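Notebook – 9th June
Equipment plan, hand-held grippers

Went through the quotes again before the order goes in. Pundum wants 3037 for a pair of hand-held grippers with cable, charger and one year of support. Hallari comes in at 2674, no support, and jaws sold separately at a price they still haven't put in writing. I asked in April. I've asked twice since.

Neither number means much to me yet. The Pundum rep talked a lot about hours of data per dollar, worked out on rinsing cups and stacking blocks. Our job is cloth. Cloth is slow, people get tired, and half the takes go in the bin. I'd cut their hourly figure in half and then argue about it.

Bed setup at the Trurkstead flat is as plain as we could make it, green sheet and one bunched cloth, two hand-held grippers. If a pair can't earn its price on this I don't want to hear about kitchens.

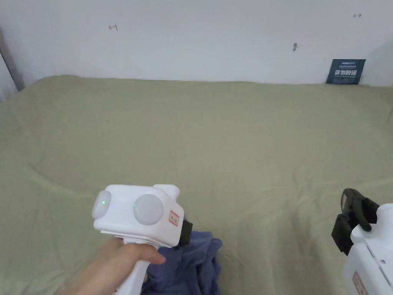
What I'd put in the budget

One pair, not three. The plan from the Hung project has three pairs on day one, and I can't find any working behind the three. We have one bed and one person trained. Two pairs would sit in a cupboard losing warranty.

400 for spare jaws. The black jaw pieces are what meets the sheet all day, so I expect them to go first. Pundum says they last "the life of the unit" – fine, then they can write that on the invoice.

1000 held back for repairs and freight. Last time we left this line out and paid for return shipping from the consumables money, which annoyed everyone.

Nothing for the storage upgrade until we've filled what we have.

Still don't know
- whether the Hallari jaws fit the Pundum body (both reps say no, neither has tried)
- who pays if a gripper gets dropped during the trial
- if weight is a problem after an hour. The spec sheet gives it without the cable, so that's no help. Need to put it on the kitchen scale.
- whether sheets and cloths come out of this budget or the flat's

Leaning Pundum, mostly for the support year, and not happily. Will hold the order until the jaw price from Hallari turns up or the quote lapses.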